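Imprimer cet article
Envoyer par e-mail

Le robot qui apprend en regardant faire

À Nandermont, on entre dans l'atelier par une ancienne buanderie, et il faut encore enjamber deux caisses de câbles avant de serrer la main de Ramil Navarro. Il est assis, une manette dans chaque main, les yeux sur un écran, et il s'excuse de ne pas se lever tout de suite (il tient, dit-il, le bras gauche de quelqu'un d'autre).

Ce quelqu'un est un robot à deux bras, et ce matin-là il n'existe qu'en simulation. Le projet, baptisé Wiltasness, consiste à lui montrer les gestes du ménage comme on les montrerait à un enfant patient : on fait, il enregistre, on refait. Depuis le mois d'août, Ramil a conduit 211 démonstrations à distance, dans des pièces virtuelles que son collègue Eduardo Gatchalian meuble avec un soin de décorateur, bibelots compris.

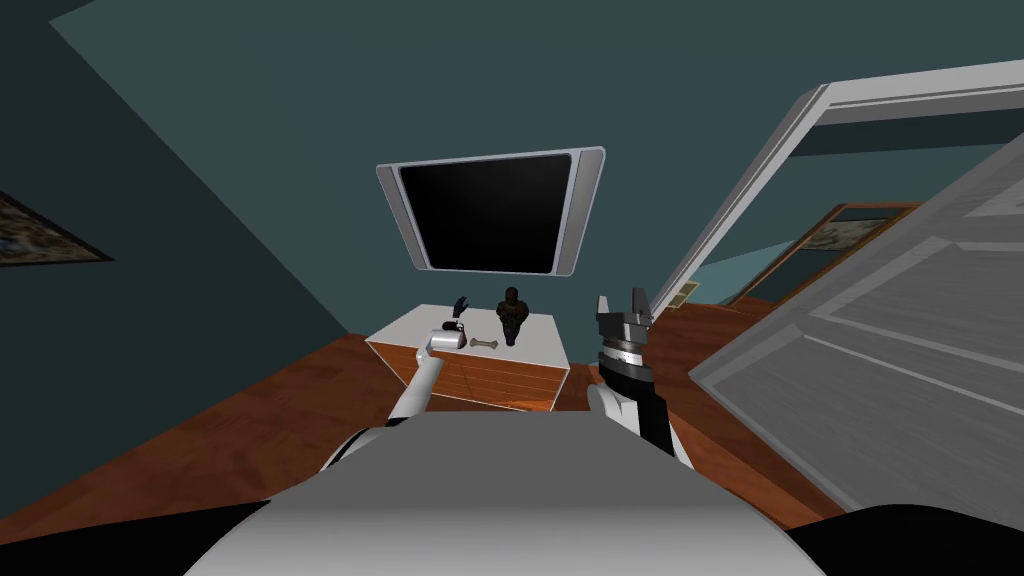
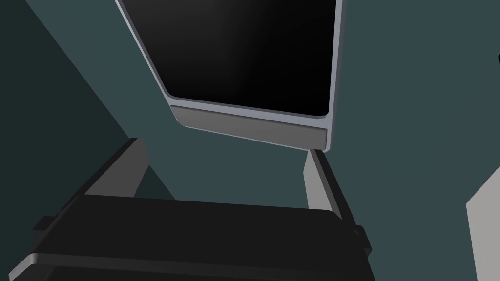
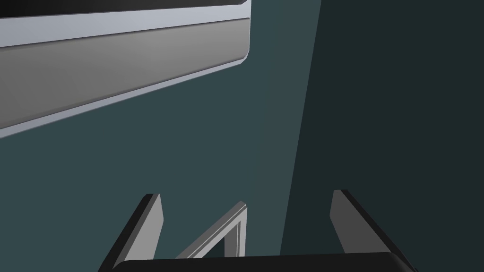
Le salon virtuel de Wiltasness, vu au-dessus du torse du robot, puis deux vues rapprochées des pinces ouvertes.

« Au début, on veut aller vite, raconte Ramil. On plonge sur l'objet, on le bouscule, et le robot apprend à bousculer. » Alors il a ralenti. Il approche la pince, s'arrête, corrige d'un rien le poignet, et reprend. Les hésitations restent dans l'enregistrement, et Eduardo y tient beaucoup : une main qui se trompe puis se rattrape lui paraît plus instructive qu'un geste impeccable.

La méthode a changé en route. Chez Premel, où les deux hommes se sont connus, on guidait le bras directement, en le prenant par le coude, et l'on rentrait le soir avec les épaules en compote ! Les manettes fatiguent moins, mais elles privent du toucher, et Ramil avoue que le poids des choses lui manque encore. Il a gardé plus de 107 essais ratés dans un dossier à part, qu'il rouvre volontiers devant les visiteurs, café à la main.

La suite se jouera dans un véritable appartement, prêté pour l'hiver. Eduardo en a déjà relevé les portes et les meubles, et Ramil s'inquiète surtout du tapis de l'entrée.

À lire aussi
Sjögren, le fabricant de manettes qui écoute les kinés
Dans les ateliers de Premel, une journée bras dessus, bras dessous
Nandermont : que deviennent les anciennes blanchisseries ?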